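Simulation Group: planner release moves to shared use

The motion planning software developed by the Simulation Group over the past year has been released to all teams at the Lenihan building. The package, known internally as Tumer, replaces the separate planning scripts which individual projects had been maintaining for themselves. It is intended for work with two-armed table-top systems, both in simulation and on the physical cells, and it will be supported centrally from this month onwards.

Members who attended the spring open meeting will recall that the previous arrangement had become difficult to sustain. Each project kept its own copy of the inverse kinematics code, its own collision settings and, in several cases, its own definition of where the table was. A result obtained by one team could not readily be repeated by another, and a good deal of time was spent tracing differences which had no scientific interest. The decision to bring the code together was taken by the Heads of Group in March, and the work has been carried out under the direction of the Simulation Group with help from colleagues at Caltidora, whose scene description format has been adopted throughout.

Tumer is made up of 3 parts. The first reads a scene file and builds the collision model. The second searches for a path and smooths it. The third, which is new, checks the finished path against the limits of the controller before any command is sent. In earlier versions this last check was left to the controller itself, with the result that a plan could be accepted, begun and then halted partway by a speed or torque limit. Plans of that kind are now refused before execution, and the reason for refusal is written to the log in plain terms.

The perception interface has also been revised. Object poses may be supplied from the simulator directly or from the estimation service, and the planner treats the two in the same way. Where the estimation service is used, each pose carries a measure of uncertainty, and the planner enlarges the object in its collision model accordingly. Users should be aware that this makes crowded tables harder to solve. Targets lying close against another object may be reported as unreachable when the uncertainty is high, and the correct response in most cases is to request a second estimate from a different viewpoint before relaxing the safety margin.

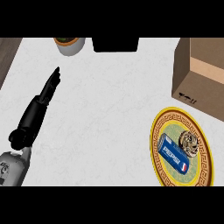 Dymphna Breathnach

The rendered table-top scenes supplied with the release have been chosen to exercise these features. The marble table, with a cardboard box towards the back and a patterned plate holding a Pepsi can and a cookie, is a useful case for the grasp selection code. The can lies on its side and the cookie is either touching it or very nearly so, which leaves little free space for a finger on that side. A planner which considers only the can will readily propose a grasp that disturbs its neighbour. Tumer scores each candidate grasp against all nearby objects and will, if necessary, approach from a less direct angle or recommend that the other object be moved first.

The same scene raises a question of visibility. Objects near the limits of the camera view are seen only in part, and a pose estimate based on a partial outline can be wrong by a considerable amount while still being reported with confidence. The release therefore includes a flag for objects which meet the image boundary. When the flag is set, the planner keeps the object in the collision model but will not accept it as a target. Teams who wish to override this behaviour may do so in the scene file, and are asked to record the change in their run notes.

Some comment is needed on surfaces. Pale stone with fine veining, as on this table, was the cause of several false detections in an earlier version of the segmentation model, in which darker veins were taken for thin objects lying flat. The model has been retrained with a wider range of table finishes. In our own trials across 29 scenes the false detections did not recur, although the number of scenes is small and the Group would be glad to receive reports from others.

Control settings

Each arm now has its own configuration file, and the two are loaded together at the start of a session. It is no longer possible to start a session with one file missing. An arm that takes no part in a task must still be declared, so that its resting position can be included in the collision model. This applies whether or not the arm can be seen by the camera in use.

Gripper commands have been separated from arm commands. A gripper may be opened or closed at any point along a path, and the planner will use the true finger width at each stage when checking for contact. Those moving from the older scripts should note that the default state during travel is now closed. Scripts which rely on the fingers being open on arrival will need one added line, and a worked version is given in the second chapter of the user guide.

The replay tool has been rewritten. It accepts any log produced by the new release and displays the planned path, the commanded path and the measured path together. Logs made under the old scripts can be converted, but joint torques will be absent from the converted files, as the earlier format did not store them.

Known faults

There are 7 open faults at the time of writing, all of which are listed on the project page. The most serious concerns long sessions, in which memory use grows until the simulator slows noticeably. Restarting the planner between batches clears the problem, and a typical batch of around three hours can be completed without difficulty. A second fault affects scene files in which two objects share the same name. The planner will load the file without complaint and then treat both as a single object. Until this is corrected, names should be checked by hand or with the small script kept in the tools folder.

Access and support

The release may be installed from the internal package server. Teams working on the Trastport cells should wait for the separate build, which includes the drivers for the older controllers and is now in final testing. It will be announced by email to cell supervisors in the usual way.

Existing project scripts will continue to run until the end of the current term. After that point they will be kept in the archive for reference, and faults in them will no longer be investigated. Groups with a pressing reason to remain on the older code for longer are asked to write to the Simulation Group with the name of the project and the expected date of completion.

Introductory sessions are being held at 10.30 am in the Lenihan seminar room. Places are limited by the number of workstations, and priority will be given to teams with no current user of the package. Participants should bring a scene file from their own work where possible, converted beforehand with the Caltidora tool. Requests for places, and any comments on the user guide, should be sent to the Simulation Group office.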